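1/ ok long one. people keep asking me how the robot thing at work is going so Im doing it as a thread on my lunch, sorry in advance for spelling

2/ background. I do home housekeeping for Calvo. beds, linens, laundry put away, 10 years of it. in January they told us Allosance was bringing in folding machines for the big contracts (hotels, dorms). Pulik is the machine. nobody asked us, there was a slide deck and donuts

3/ what they didn't have was anybody who could show the machine how a person picks up cloth. so a bunch of us got switched over part time. same hands, same bedrooms, only now I'm holding a gripper. you squeeze, the two yellow fingers close, it records what you did

4/ first week I was so slow. a cloth I could pick up asleep, I'm chasing it across the mat. your fingers know stuff you never had to say. two yellow blocks dont know any of it. you pinch, it bunches up, let go, go again 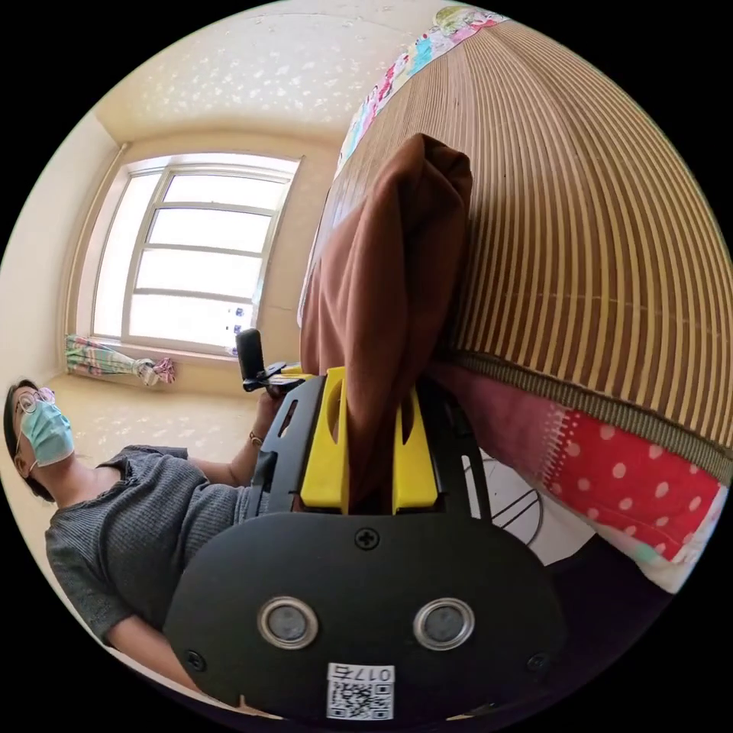 Emiliano Arroyo: so they pay you to train the thing that takes your shifts? did the contract say anything about that or did you just sign

5/ fair and yeah I asked that too. the contract says the recordings belong to Allosance. says nothing about shifts. Aurelio Mateos went through it with me line by line at the laundromat and we wrote down everything it leaves out. longer list than the contract lol

6/ so here's what changed for real, no spin.
pay: up a little on gripper days. same on regular days.
pace: there's a target now. 200 good takes a shift. bad takes dont count and you don't always know which were bad till the next morning
body: back is better, way less hauling. wrist is worse. squeeze squeeze squeeze all day

7/ the target is the part I'd fight about. with beds you can be fast on an easy house and make up for the awful one. takes aren't like that, every one goes on a number. my best shift was 743 and that was short stuff, pick up, put down, pick up. somebody saw it on the sheet and asked if we could all do 500. no. we could not

8/ other thing, you get weirdly aware of yourself. I never thought about where my elbow goes. now I move around the bed so my arm's out of the way, I line up before I grab, I do it at HOME. caught myself lining up on a dish towel. my kid thought I was having a stroke

and it's quiet work. two person bed making you talk the whole time, that's half the job. gripper days you kinda go into your own head

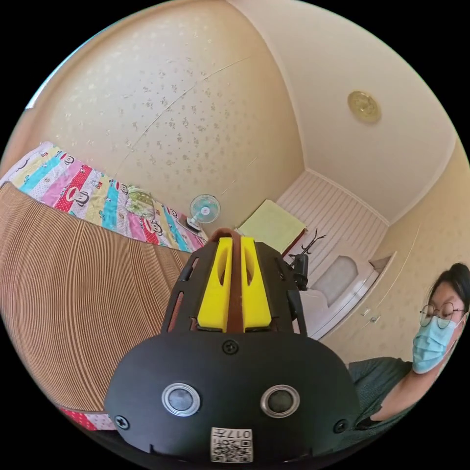 9/ stuff I'd want in writing before anybody else says yes:
- who sees the recordings, faces and bedrooms included
- what counts as a bad take, and tell us same day
- wrist breaks on the clock
- first pick of the machine jobs when the machines show up. somebody has to load it and unjam it and it should be us

10/ so far we got the wrist breaks. ten min every hour. also got "we hear you" on the rest. Aurelio is keeping the emails

11/ is it gonna replace us? idk. I went to see the Pulik they have running at the Ilen site. flat towels, great, really, boring and great. fitted sheet, it just sort of held it up like it wanted help. a guy was standing there fixing every third one and he told me his title is "operator" now, used to be laundry. same pay. that's what I think it looks like for a while. new title, same pay, you and a machine that does the easy ones, so all you get is the hard ones

12/ which sounds fine til you do it. the easy ones were the rest. you need some easy towels in your day or you're cooked by two o clock. told the supervisor that and she wrote it down, so maybe

13/ not mad at it btw. some of the younger ones like gripper days a lot and one is asking about moving to the side that checks the takes, desk job, good for her. I'd miss the houses. people leave you notes. somebody's grandma used to leave me oranges

14/ couple ppl in my dms asking if they should apply. if your hands are ok and you can stand repeating yourself, sure. ask about the target FIRST. ask what happens if you miss it. mine said "nothing yet" and I did not love the yet

15/ lunch over, back on at 1. will answer replys tonight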